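大理石纹的桌面用什么擦不会发花？顺便求问雨伞怎么保养

提问者：小满妈妈
发布于 2023年12月20日
浏览 1,329　收藏 19

各位邻居好，我是秋天才搬过来的，家里收拾得差不多了，就剩几件小事一直没弄明白，想来这里请教一下。

我们家餐桌是大理石花纹的，白底带灰色的纹路，当初在Tretitz家居店一眼就看中了。买的时候店员说是很好打理的，可是我每次擦完，对着窗户一看，全是一道一道的水印，越擦越花，心里别提多难受了。婆婆说用白醋，我妈说千万别用白醋，两边都是过来人，我也不好意思驳谁的面子，就一直拿清水对付着。 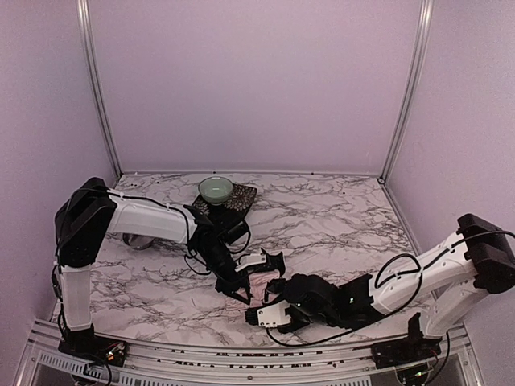 另外我也说不清这桌子到底是天然石头还是仿的，发票上只写了“石纹台面”四个字，店里电话打过去两次都没人接。如果两种材质的擦法不一样，麻烦懂的朋友分开讲讲，我好对照着试。

还有一件不相干的事，就一起问了吧，省得再开一帖。这边冬天雨多，我有把黑色的大伞，用了好几年，最近撑开有点涩，伞面也不太挡水了，雨珠子不往下滚，直接洇进去。扔了舍不得，不知道还能不能救回来。先谢谢大家了！

回答一　（已采纳）
回答者：老房子里的阿琴
19 人觉得有用

你好呀，看你写的这些，我就想起我刚成家那会儿，也是两边老人各说各的，哈哈。

先说桌子。你妈妈说得对，白醋先放一放。天然大理石最怕酸，醋、柠檬汁、洗厕所的那些东西沾上去，光面会被咬出一块一块发乌的印子，擦是擦不掉的，得请人重新抛光。仿石纹的倒没有这么娇气，可你既然还不确定是哪种，就按怕酸的来伺候，总不会错。

怎么分辨呢，你蹲下去看看桌边和桌底。天然石头的纹路一般会从桌面一直走到侧边去，底下也是石头；仿的往往侧边纹路接不上，或者干脆是另外一种颜色。手摸上去天然的也会凉一些，不过这个冬天不太准，什么都凉。

水印多半是水里的碱和没擦净的洗洁精留下来的。我的办法很土：温水里滴一两滴中性洗洁精，毛巾拧到不滴水，顺着一个方向擦；再换一条清水毛巾过一遍；最后拿干的超细纤维布收干，这一步千万别省。我以前就是懒得收干，花了好几年，现在想想真傻。布也别跟擦灶台的混着用，上面有油，越抹越糊。

平时吃饭垫个垫子，碗底的水和汤就不会直接沾在台面上了，茶渍、酱油当时就擦掉，别过夜。
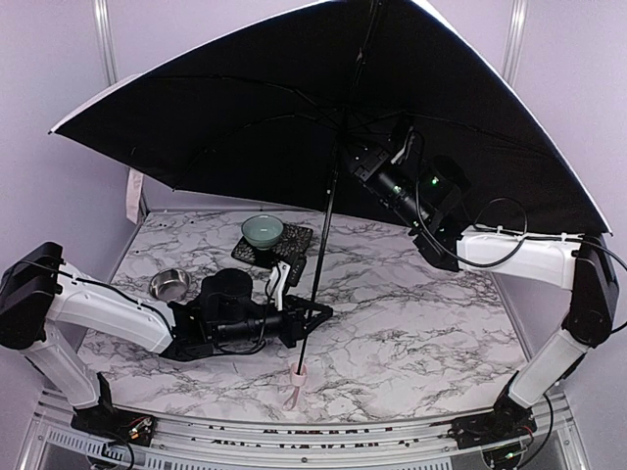
撑开的黑伞，后面垫子上放着一只小碗

伞的事情我也说两句。撑开发涩，先看看中间那根杆，用干布擦干净，再抹一点点硅油润滑剂，开合几回，把多余的擦掉，别弄到布上。不挡水嘛，先拿软海绵蘸淡淡的肥皂水把伞面洗一洗，冲干净，撑开放在通风的地方阴干。有时候只是灰和油蒙住了，洗完自己就好了。要是还洇水，就买瓶防水喷雾，在阳台上喷，屋里味道大。用完伞一定要晾干再收，湿着卷起来最伤伞骨。

回答二
回答者：Masanobu Tanabe

阿琴说得很全了，我补充一点。如果确定是天然石，可以做一下防护，我家用的是Pesex的石材养护剂，干了以后再用软布推开。先在桌子角落试一小块，看颜色有没有变深，等一晚上再决定要不要全桌涂。我第一次没试，靠窗那头深了一圈，到现在还在，我太太每年一月大扫除都要提一遍。

伞我不懂，我家的伞都是丢掉的，不是坏掉的。

回答三
回答者：路过看看

用牙膏擦，白得很。伞买新的吧，没几个钱。

　　　阿琴 回复 路过看看：牙膏里有磨料的呀，亮面的桌子擦久了会发毛，还是别用了吧。

　　　小满妈妈 回复 阿琴：谢谢阿琴姐！我蹲下去看了，侧边的纹路接不上，应该是仿的，松了一口气。晚上先按你说的收干试试，伞等天晴了再洗。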